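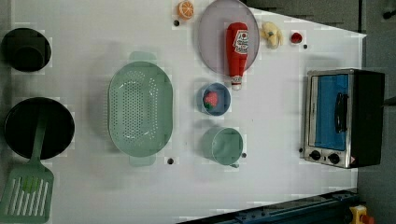
Figure 3. Toy kitchen items on a white tabletop, overhead view. Left: black pot and frying pan, mint-green slotted spatula. Center-left: mint-green colander.

3.2 Contrast between objects and surface

Work on visual search in the home has mostly treated the color of the work surface as fixed. The Sendasdale survey recorded surface color in 84 kitchens and found white or near-white tops in the majority of them, but it did not record the color of the utensils. We therefore scored both. Each object was given a luminance contrast value against its background, using the Hinds scale, with the surface lit at 900 lux.

Black cookware on white gives the highest values on this scale. Pale green plastic falls much lower, and its score depends strongly on the direction of the light (Figure 3 shows both classes of item). Perforated and slotted parts were a separate problem. The surface shows through the openings, so a single mean value understates the contrast at the rim and overstates it across the basin. We scored the rim and the perforated area separately and report the rim value unless noted. 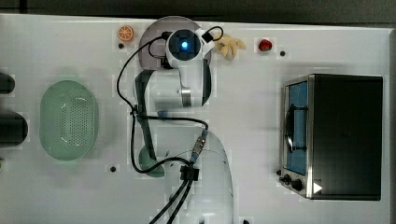
Figure 4. White tabletop from directly above, with dark margins along the top and right.

The edge of the surface also matters. Where a white top meets a dark floor, the boundary is the strongest contour in view and may draw the first fixation away from low-contrast items. In the Panport trials, targets were shown for 900 ms, and those within 60 mm of the edge were missed more often than central ones. The effect was larger for pale targets. We did not model it as a separate term in the Sterow index, which assumes an unbounded background, and values for items near an edge should be read with this in mind.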